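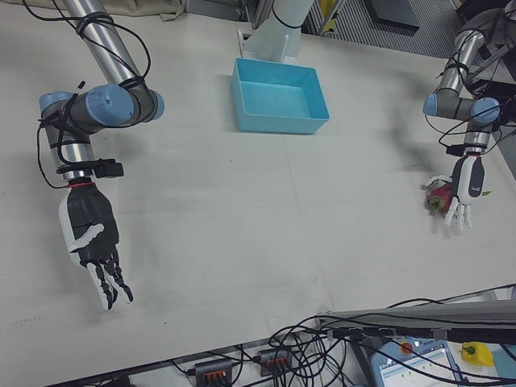
Two arms over the white table, blue tray at the far edge.

Zikumia accounts moving to Rivera, renewal price changed without notice?

Forum: Domains and DNS > Registrars

dullstapler wrote:

We have had our domains at Zikumia for years. I got the email that all retail accounts are being moved to Rivera, and that "no action is required." Fine. Then I logged in to check the renewal dates and the main one, the name on our invoices and every email address in the company, is listed at $221 a year. Last March it renewed at the standard rate for that ending and I have the receipt.

The other names in the account look normal. Only the short one has changed. There is a small tag next to it that says "premium tier" and a link that goes to the general pricing page.

It is due again this March. I would like to know if anyone else has seen this and whether I should move it now or wait until the account migration is done. Support has given me a ticket number and nothing else.

overcastmodem wrote:

Same email here, same promise. I have 400 names in there, most of them parked, and only a handful picked up the premium tag. All of mine that did are short dictionary words.

Is yours a country code or one of the newer endings? It matters a lot for who set the price.

dullstapler wrote:

One of the newer endings. We registered it when the ending first opened up. It was not sold to us as premium.

overcastmodem wrote:

Then check whether it's the registry or the registrar. If the registry has it flagged as premium, you will pay a high renewal wherever you take it. If it's only Rivera adding a margin, move it and you're done. Go to any other registrar, put the name in their transfer box and look at the price they quote. You don't have to buy anything.

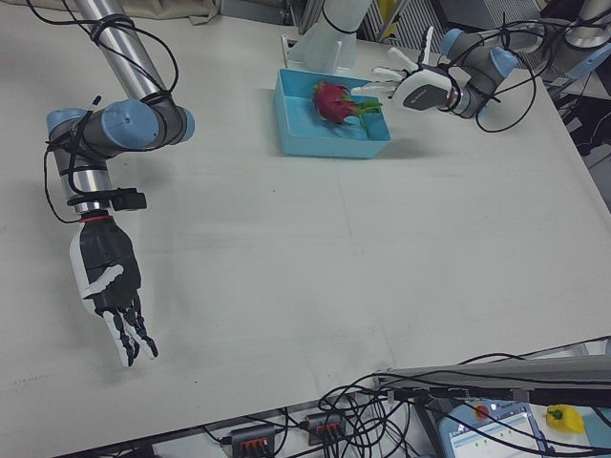 Posted by hostfile_west | Senior Member | Posts: 1,068 | Jan 5, 2026

I went through one of these migrations with a different pair of companies and I disagree with moving right away. While the accounts are being shifted over, transfers out tend to sit in a queue. The auth code you get from the old panel may stop working when the new panel takes over, and then you have to ask for another one. If the domain is close to expiring while all that is going on, you are in a bad spot.

What I would do is this. Take a full export of the zone today and save it somewhere that isn't the registrar. Screenshot the expiry date, the nameservers, the contact details and the lock status. Find the receipt from last year and keep it with the rest. Then turn off auto-renew on that one name only, and put the date on a calendar that more than one person reads.

Don't change the registrant details. Depending on the registrar, changing the name or the email on the record can put a transfer lock on it, and then you really are stuck until it lifts. I have seen people tidy up an old address the same week they planned to move and lose their window that way.

After the migration is finished, get the code from Rivera and move if the price still looks wrong.

papertray9 wrote:

Bad advice on auto-renew, sorry. If this is the domain the whole company gets email on, leave auto-renew ON and pay the $221 if it comes to that. You can fight about a charge later. You can't fight very well with your mail down.

hostfile_west wrote:

They have until March. Turning it off for a few weeks while you sort out the price is not the same as letting it lapse.

papertray9 wrote:

It is the same if the one person who knows about it goes on leave. We let a name go at my last job that way. It was in the Ferkgate auction before the grace period had even been explained to us, and getting it back cost a lot more than a premium renewal. We did get it back. But it was an ugly couple of weeks, and half our suppliers had mail bounce.

dullstapler wrote:

I did the transfer box test at three registrars. Two quote the ordinary price. The third says "not eligible," with no reason given. So I think that points to Rivera and not the registry?

overcastmodem wrote:

Mostly, yes. Two ordinary quotes is a good sign. Look at the small print though. Some of them quote the list price for the ending and only check the premium flag at checkout. Go as far as the last page before payment and see if the number changes.

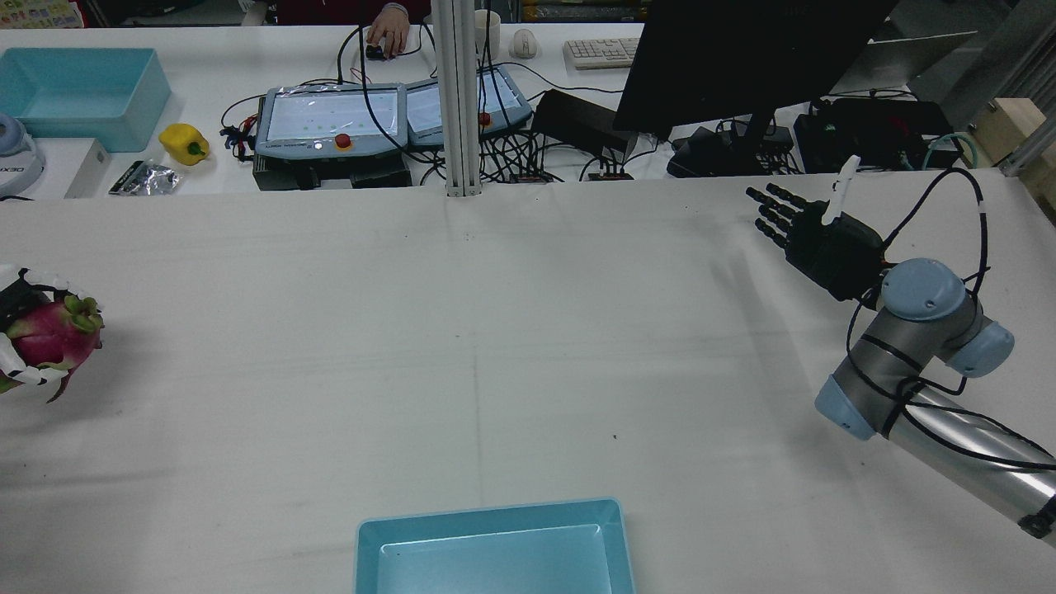 Also look at what they say about the year after. A transfer usually adds a year, and that year might be at an introductory price. What you want to know is the renewal price, and that is often on a separate page in a big table. If you can't find it, ask their support by chat and save the chat. I have done that with every registrar I've used and it has paid off a couple of times.

As for the "not eligible" one, some registrars simply don't carry every ending for transfer in. I wouldn't read much into it.

quietbracket wrote:

I work for a small company called Erkuvier and we look after names for other businesses. We had a batch of 200 at Zikumia and asked for the pricing in writing. The answer was that the tag is assigned by a "valuation tool" and can be reviewed on request. We asked for a review on the ones that had jumped. Most were put back to standard, a few weren't, and no reason was given for either.

So before anybody transfers anything, ask for the review. Use that word in the ticket. Attach last year's receipt. It went to a different team from general support as far as we could tell, and the reply was quicker.

papertray9 wrote:

A registrar shouldn't get to decide your own name is worth more because you've been using it. If they put it back when asked, they know it's wrong.

quietbracket wrote:

I'm not defending it. I'm saying the review is free and it doesn't touch the domain.

hostfile_west wrote:

Worth adding that the terms for most registrars let them change renewal prices as long as they tell you ahead of time. So the question to ask is when the notice went out and to which address. If it went to an old contact on the record, that could be the whole story. Check the spam folder for the admin contact as well.

dullstapler wrote:

Admin contact is a shared mailbox and the notice is not in it. I searched by sender and by the domain name. The only thing from either company is the "no action is required" message.

I've put in a ticket asking for a review, with the receipt. Auto-renew is staying on for now and I have taken hostfile_west's advice on the export. Doing the export raised another problem.
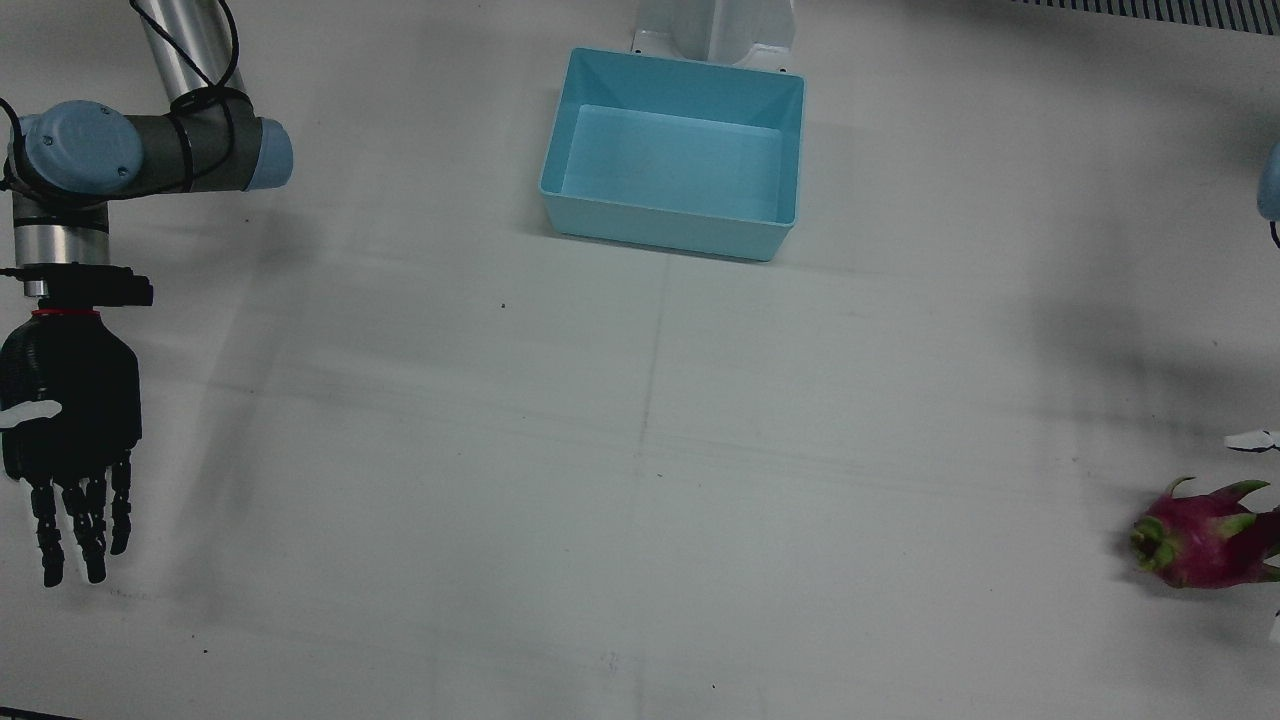 Our DNS is hosted at Zikumia too, on the same account, and I had not really thought about that part. If I transfer the name, I don't know if the zone keeps being served or gets dropped the minute the transfer goes through. There are also records in there that I can't place, including two that point at something that no longer answers. It's like the black cable in the picture above, which loops around the silver link and the joint housing, runs down the left side and then goes behind the arm where you can't follow it. I know where our records start but I couldn't tell you where all of them go. Is there a safe order to do this in?

hostfile_west wrote:

Move DNS first, domain second. Set up the zone at the new DNS host, copy everything including the ones you can't place, lower the TTLs at the old one, wait, then change the nameservers. Leave the old zone alone for a while after. Once mail and the site have been fine for a week or so, start the transfer. The nameservers normally carry over with a transfer, so if DNS is already somewhere else there is little to break.

If you have DNSSEC on, turn it off first and give the DS record time to clear. That catches a lot of people.

overcastmodem wrote:

Agree with all of that. And don't delete the mystery records until later. One of them could be a verification record for some billing service and you'll only find out when the invoices stop.

papertray9 wrote:

I agree too, for once. Get a second login on the new account while you're at it.

dullstapler wrote:

DNSSEC is off. I'll set up the new zone this week and post again when the review comes back.

quietbracket wrote:

Please post which way they decide, and whether they mention the valuation tool by name. I still have a few names waiting on the same answer.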